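Notes on the Parish Hall Reading Room, October

The reading room at Hiltness reopened this month after the summer closure. As several former members have written to ask about the present arrangements, I set them out on this page together with some remarks on the collection itself.

The room is open from ten in the morning until four in the afternoon, and on one evening each week until eight. Readers are asked to sign the book on entering. Membership costs £12 for the year, payable at the desk, and members may borrow up to three volumes at a time. Books marked with a green label are for use in the room only. These include the county histories, the bound newspapers and the whole of the Morais bequest.

The Morais bequest deserves a fuller account than it has been given so far. It came to the town in 30 boxes and consists largely of travel writing, with a smaller group of works on botany and a quantity of privately printed verse. Roughly 400 titles have been entered in the catalogue. The remainder are held in the upper store and may be requested in writing, with a week's notice. Readers should be aware that many of the travel volumes have folding maps. These are to be opened flat on the large table and closed along their existing folds.

Elspeth Farquharson has completed the index to the verse, working from the title pages and, where these were missing, from the printers' lists. Her index is arranged by first line as well as by author. I have used it a good deal in recent weeks and found two poems I had been trying to trace for years, both by the same Clilau schoolmaster and both rather worse than I remembered.

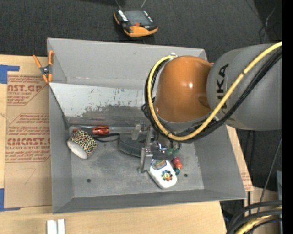

The question of heating was raised again in the spring. The present system serves the ground floor adequately but leaves the upper store cold from November onwards, and paper kept there has shown slight waving at the fore-edge. Lewis MacAulay has measured the humidity in the store each morning and evening, and his readings rose above 60 per cent on a number of occasions. The older atlases have accordingly been moved downstairs to the cupboard beside the east window. They are shelved by height and no longer by region, so readers in search of a particular country should consult the sheet pinned inside the door.

The reading circle will continue through the winter. Its first book is Tela, a short novel set among weavers, which was chosen by a show of hands in the summer. Copies may be reserved at the desk. The group meets at half past six, and those attending are requested to use the side entrance, as the front door is locked at six.

Gifts of books are still welcome, subject to space. Encyclopaedias and condensed novels cannot be accepted. Local material is of particular interest, including school magazines, sale catalogues and programmes from the old theatre. The run of theatre programmes at present stops short of the final two seasons, and I should be glad to hear from any reader who kept them.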